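Garnine hand gripper kit — worth it?
Hobby Automation board > Kit and Reviews

plumbbob22
12/21/18
Has anyone bought the Garnine hand-held gripper kit? You do a job with it, it records the job, and in theory a robot learns to do your laundry. The website says 2000 goes gets you a decent folder. I fold badly. Will it learn that too?

Oshima_fan
Yes, faithfully. I've had mine since August. The jaws are good and the ridged blue pads hold cotton well. The manual seems to have been written by someone who had heard of manuals. Striped stuff on a bed is my usual test.

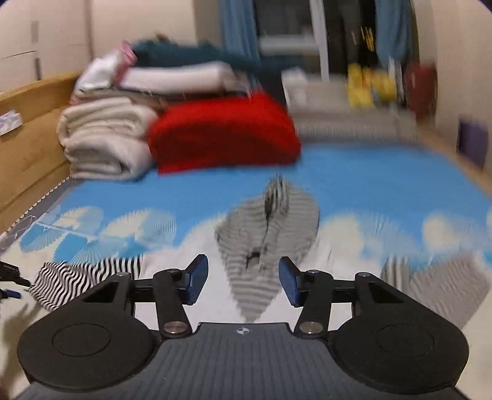

Re: Garnine hand gripper kit
Adhiambo Simiyu
I'd disagree about the pads. Fine on a shirt, hopeless on a fitted sheet — though so am I. The Enditz one costs more and closes with less of a squeak.

plumbbob22
How much more?

Adhiambo Simiyu
Enough that I told my husband it was the Garnine.

nillo_or_nothing
You're all paying to do your own housework with tongs. I got to 2281 goes and the arm still treats a sock as a personal enemy.

Oshima_fan
Did you do the calibration on page 2?

nillo_or_nothing
There's a calibration?

plumbbob22
Right, ordering one. If anybody has a spare set of pads, message me. I'll pay postage.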